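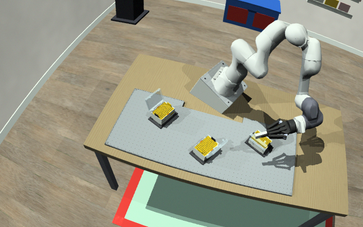
Tip box exercise in the simulator of the Istalus project, with the hand over the box on the right.

Open afternoon at the Hjaltested workshop, Dundham

In March I went with our evening class to the open afternoon of the Hjaltested technical college in Dundham. We are adults who learn programming after work, most of us beginners, and our teacher thought it would be good to see what students do with a robot when they have a whole year for it. The train was late, so we missed the welcome speech, but the door was open and there was still coffee.

The college lies behind the old dairy, ten minutes on foot from the station. One enters through the bicycle room, which confused us, and then there is a long corridor with posters from past years. On the left are the welding places, and at the end is the room of the second-year students, who call their project Istalus.

What the students are working on

Istalus is a program for doing small laboratory jobs with an arm and a hand with fingers. The students do everything first in simulation, and we saw it on a big screen. The job of this term is the closing of pipette tip boxes. If you have worked in a laboratory you know these boxes: yellow tips standing in a rack, with a clear lid that flips open. A person closes such a lid without thinking. For the program it is a long chain of decisions, and the students had written the chain on a roll of paper and hung it over two walls.

In the simulation the boxes stand on a grey plate full of small holes, the same kind of plate you would screw things onto in a real workshop. The boxes do not all face the same way. One of our group asked if this was a mistake, and the student at the keyboard said no, it is on purpose, otherwise the program learns one direction and is helpless with another. For each new start the boxes can be turned a little again.

I liked that the virtual room has a proper wooden floor, and a blue cabinet at the back. I asked who had made the cabinet and got three different answers.

Many attempts, and a list of failures

The students had made 2000 attempts since the beginning of the term. They keep a list of the bad ones, sorted by reason, and this list was for me the most interesting thing of the whole visit. The most common reason has the name "thumb late". It means that the fingers arrive at the lid, but the thumb comes after them and pushes the lid away. Another is called "shy hand", when the hand stops just over the box and waits there until the time is finished. For each attempt they allow 85 seconds.

We were allowed to try ourselves. With a glove you can move the hand on the screen, and I must say it is much harder than it looks. You do not feel the lid, so you must judge everything with your eyes, and I always believed that I was lower than I was. My neighbour from the class, who repairs clocks, was calm and slow and did far better than the rest of us. The students saved his attempts and asked if he could come again.

Between two attempts the arm goes back behind the plate with the fingers pointing down, and one has a moment to look at how the boxes are standing now. I used this time badly, mostly for laughing.
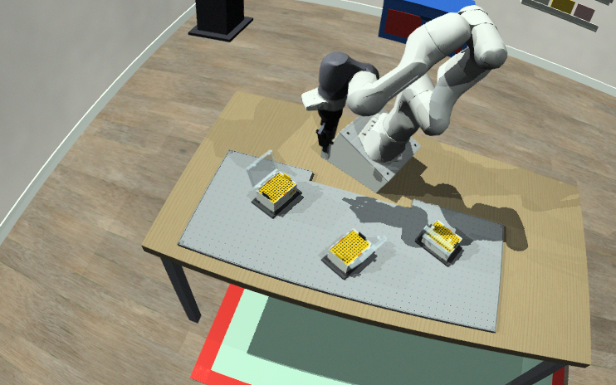
The talk from Gultasetti

At three o'clock there was a short talk by an engineer from Gultasetti, the company that pays for the computers. He explained why they practise in simulation: a broken finger costs nothing there, and it is possible to run 300 attempts in one night while everybody sleeps. He also said the virtual lid is more polite than a real one. A real lid bends and sometimes it jumps. The students have a bag of real boxes in a drawer, and they take them out when somebody becomes too optimistic.

There were many questions, mainly about jobs. I would have preferred to hear more about the glove, but there was no time left for it. I noted the answer to one of them: the students do not need a strong background in mathematics to join in the first year, they can begin with the labelling of the failures and learn the rest on the way.

Practical information

The workshop is open to visitors one afternoon each term. There is no entrance fee, but groups should write to the college office before they come, as the room takes few people at a time. The simulator has a waiting line, so go there first and look at the welding afterwards. The lift was out of service, but the workshop is on the ground floor. Parking behind the dairy is limited to 200 metres of street and it was full when we walked past, so I recommend the train. The coffee is in the corridor, and the cinnamon buns were finished before four.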